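Sorting Snack Bars by Shape: What We Did in Room 18

By Perrine Joly, Landcombe project group

I picked packaging for my project mostly so I could spend September handling snacks, and I'm not sorry! My question was pretty simple: when long, skinny items get put in a plain bin with no dividers, how do they end up lying, and does it matter to whoever has to pick them out later?

The Berell bins we started with had ridges on the bottom, and the bars kept lining up along them (kind of cheating, I thought). So I switched to a bin with a flat floor and went back to the beginning. I did 26 drops from the same height, then wrote down which bars touched a wall, which touched each other, and which lay by themselves.

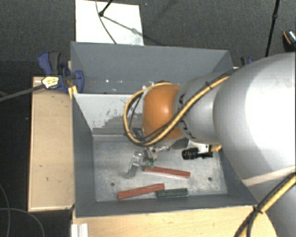
Figure 2. Three narrow bars on the floor of the gray bin.

With only a few bars in there, you get lots of bare floor, and I figured that would make everything easy. Mostly it did. The annoying ones were the bars that slid flat against a wall, where I couldn't get a fingertip underneath. I ended up tipping those out, and I marked them "T" in my table.

Adding more bars changed things fast. They started crossing over each other, which made a mess of my sketches but gave me ends to grab. My favorite drop had one bar balanced on two others like a little bridge.

If I did it over, I'd draw a grid on the bin floor first. My sketches from the early drops are pretty wobbly, and I had to leave two of them out of the table.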